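Toaster oven

A toaster oven is a small electric oven made to stand on a counter or table. It browns bread, reheats cooked food and bakes small portions, and it takes the place of a slot toaster in many kitchens. The usual form is a metal box with a glass door at the front, one or more wire racks inside, and a column of controls beside the door.

Contents
1 Construction
2 Controls
3 Toasting
4 Placement and clearance
5 Door and loading
6 Cleaning
7 See also

Construction
The body is folded sheet steel, painted or left bare, with a separate inner liner. Heat comes from straight elements fixed above and below the rack. The elements are either metal-sheathed rods or quartz tubes. Quartz tubes reach working temperature sooner; sheathed rods hold heat longer and stand up better to knocks. The gap between liner and outer shell is left as an air space in cheaper models and filled with mineral fiber in others. Slots in the side or rear panels let warm air out of the compartment that houses the wiring.

Controls
Mechanical models use rotary knobs. A typical set covers temperature, function and time, and some ovens add a further knob for a fan or for toast shade. The function knob selects the upper elements, the lower elements or both. The timer is a spring or motor type that cuts the power and rings a bell at zero. Temperature is held by a bimetal thermostat, which switches the elements on and off, so the air temperature swings above and below the set point. Hauwa Okafor, in a handbook on small appliances, recommends an oven thermometer for baking and treats the printed dial as a guide only.

Toasting
Bread browns by radiant heat from both sides at once. Because the elements stand farther from the bread than in a slot toaster, toasting takes longer and the slice loses more water. Thick slices and open sandwiches, which do not fit a slot, can be laid flat on the rack. A second batch browns faster than the first, as the liner is already hot – the timer is normally set shorter for it.

Placement and clearance
The oven should stand on a level, heat-resistant surface. Many manuals ask for a gap of up to 100 mm at the sides and rear and a larger one above. Ventilation slots must stay open. The cord should not pass under the body or touch the hot shell.

Door and loading
Most doors are hinged at the bottom and fold down toward the user. The open door takes up space on the counter, and bowls, plates and bread are best set to one side of its path.

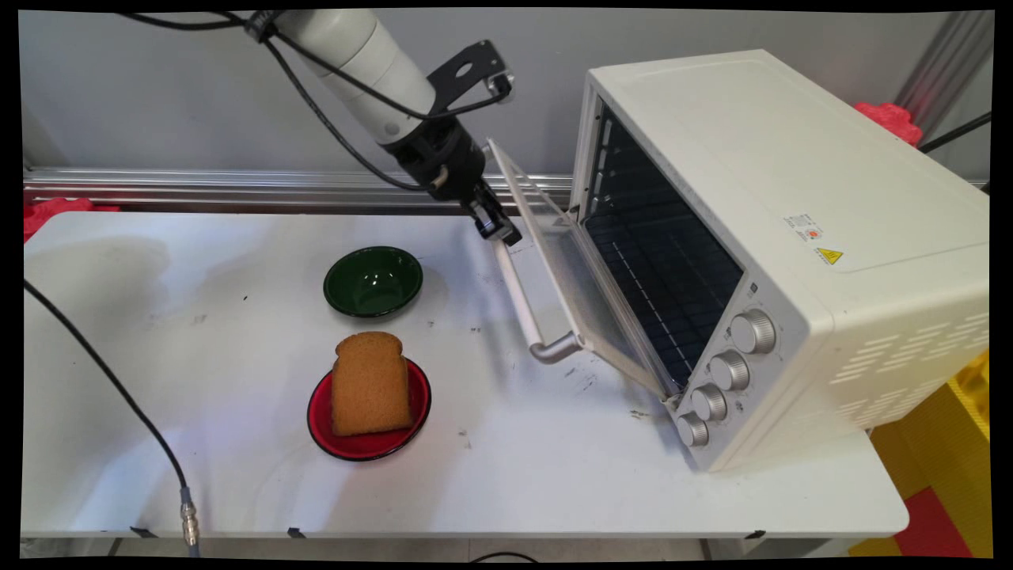

A drop-down door is not a shelf. Its hinges are light, and a loaded dish resting on the glass can bend them or tip the oven forward. Dishes are lifted straight onto the rack. On some models a pair of hooks pulls the rack partly out as the door opens, which shortens the reach past the hot glass.

Cleaning
The oven is unplugged and left to cool for at least 20 minutes. Crumbs are emptied from the tray, if one is fitted, and the rack is washed by hand. Elements are not scrubbed or sprayed.

See also
Slot toaster
Convection oven
Broiler

Page last edited Apr 22, 2024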